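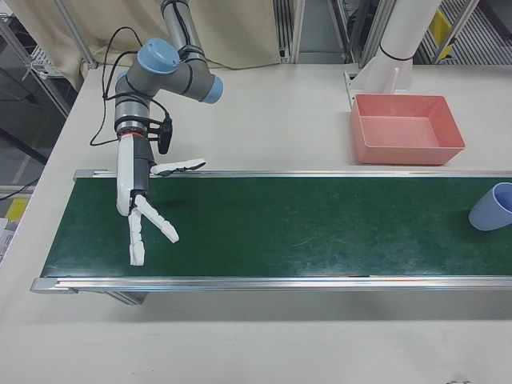 Hajnalka Illés wrote to ask whether a firm that spends its days looking after one conveyor and two arms can really be called a firm. She thought it sounded more like keeping a difficult pet.

Fair enough. We are Virkdale, and the difficult pet is a cell we call Semar. Adalberto Paiva set it up, Mateja Dumitrescu keeps it running, and the rest of us are allowed to touch it under supervision. Other people buy cells like it, switch them on and ring us in September when the hands have stopped agreeing with the belt. We try things on Semar first so that we make our mistakes at home.

A visit starts with the cables. Yusri Khoo follows each one by hand from the wrist back to the box, moving the arm a little at a time and watching for any loop that pulls tight before the joint has finished turning. Most of what gets reported to us as a software fault is a cable with an opinion.

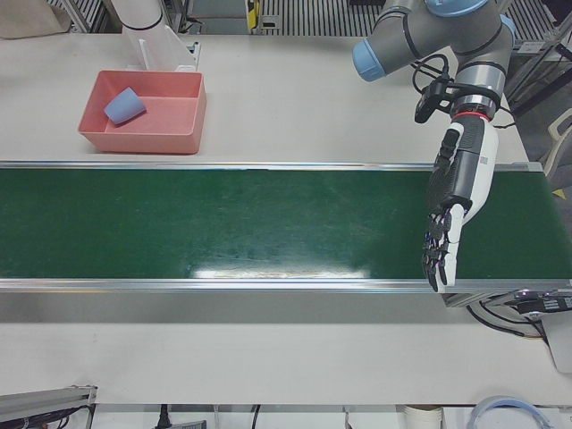 After that come the rails. If the belt tracks to one side we slacken both ends, square it up and tension it again in small steps, writing down each one. Adalberto's notebook from the first year has 13 pages on this and a drawing of a man weeping.

Then the hand. Every finger is opened and closed on its own, slowly, and the screws at the wrist joint are checked with a torque wrench and marked with a paint pen. The wrist camera is calibrated last, always, as anything you loosen afterwards will undo it. Mateja has a sign about this. It has been up since job 2504, which we don't discuss with customers.
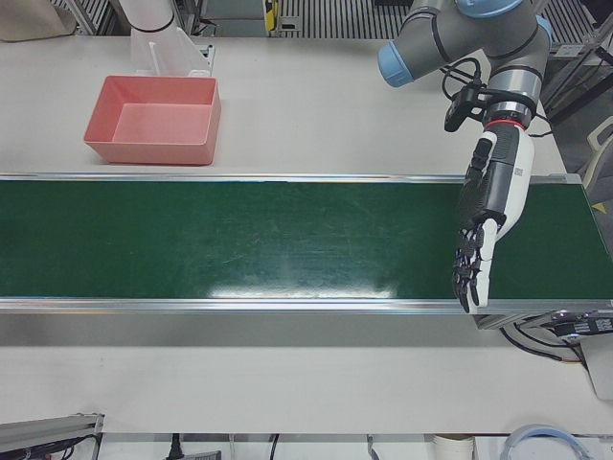

We also keep the dull things: spare belts, connectors, a drawer of caps and seals, and a log for each cell in our care, on paper. Tiltness, our name for the service plan, covers two visits a year and a telephone answered by Anahera Fairweather, who will ask whether you have moved the table. You will say no. She will ask again.

If you'd like us to look at yours, write to Anahera with the cell's log and whatever you changed last.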